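Truvville's toy swap is back, and this time it has a proper roof

I've been going on about the Truvville toy swap to anyone who'll listen since April, so you can imagine how pleased I was to hear it's got a permanent home. From June 2024 it'll be in the old Husar building, down past the bus turnaround, and I popped in on opening morning with two bags of things my lot have grown out of.

If you missed the earlier ones, they were held in the church car park under a row of gazebos, and the April one was a complete washout (I came home with a soggy jigsaw and wet socks). Even so, 200 families came along, and I'm told 500 toys found new homes by the end of the day. Not bad for a morning of horizontal rain!

The new place is miles better. There's loads of room for prams, a kettle that works, and a long wall of shelves sorted by age. Zasico, the local removals firm, carried all the shelving in free of charge, and the hall hire comes to 1680 pounds for the year, paid for out of the Pulisent fund.

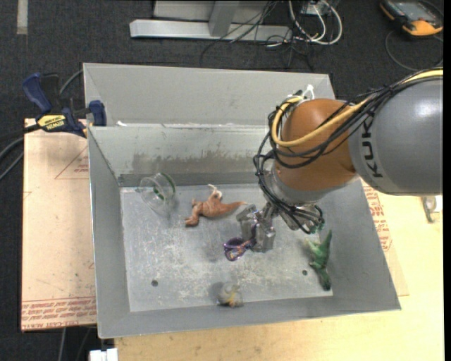
So how do you get hold of something if you haven't got anything to swap?

You just ask at the desk. They'll give you a starter token, good for one toy of any size, and you can bring something in later on if you ever have a clear-out.

Tokens are the same for everything, by the way, so a ride-on tractor costs you exactly what a bath duck does. I did wonder if that would cause a stampede for the big stuff, but it was all very good-natured while I was there. Jigsaws need to be complete, and anything with a battery gets tested before it goes on the shelf. Soft toys should be washed first, please. There's a 95p charge for a cup of tea, and the flapjacks were gone by eleven, so go early if you care about that sort of thing (I do).

They're still short of bits for under-twos, especially stacking cups and chunky board books. I've promised to have another dig through our loft.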